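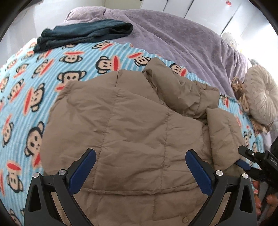

Figure 4. Bed with a striped monkey-print blanket and a lavender plush blanket.

Print this page | E-mail this page

4. How local outlets reported illness and death of on-air staff

4.1 Material

Death notices and illness stories for radio and TV presenters, taken from the web archives of three regional outlets: Stindale, Gagnon and Bulholm. Search terms as in Section 3. First pull gave 3811 items. Most were duplicates, wire copies or tribute posts with no news text. After cleaning, 200 stories left. All were read in full by one coder (Ellwood), and a second coder (Barbosa) read 28 of them blind. Disagreements talked through, codebook changed twice. Bulholm archive has gaps, see the limits below.

4.2 What gets named

Diagnosis named in the headline far more often when the presenter had spoken on air about being sick. Where they had not, the usual wording was "after an illness" or "a short illness", even when the body text went on to name the disease. Okel, the syndication service used by two of the outlets, rewrites headlines on its own, so some of this is Okel's wording and not the newsroom's. We coded the outlet's version where both survived. Where only the Okel version survived we kept it and flagged it.

Cause of death was mostly attributed. Family first, then the station, then a colleague's post. Doctors almost never quoted by name. Several stories gave medical detail with no source at all, mainly survival odds, and these read like they were lifted from a general health page. We did not trace them.

4.3 Timeline stories

A common shape: death, age, surgery, hopeful update, later diagnosis, then career. The hopeful update is the interesting part. It stays in the final story even when later news overtook it, often in nearly the same words as first published. Barbosa coded these as "carried hope". Ellwood wanted a more neutral label, but the term was already in the codebook and we left it. Gagnon does this more than the other two, possibly becuase its editors build the death story on top of the last update.

Age came in the first two sentences in nearly every case. Years at the station came next. Children and spouse low down, except at Stindale, where family is moved up for women and less so for men. Small numbers, not tested.

4.4 Corrections

Few. Mostly ages and job titles. One story had the wrong type of tumor for two days, then fixed with no note; we only know from the cached copy. Stories that were corrected quietly are probably undercounted here, no way around that with archive copies.

4.5 Limits

Three outlets, one language, one coder for most of the set. Readers not asked anything. Comments under the stories were out of scope, though alot of the medical guessing happens there. Bulholm items before the site move have lost their bylines, so staff and wire copy could not be split for that outlet. Okel did not reply to our request for its headline rules. Agreement figures are in the appendix, with the full codebook.

Last updated: 31 August 2026

Contact | Copyright Ellwood and Barbosa | Back to top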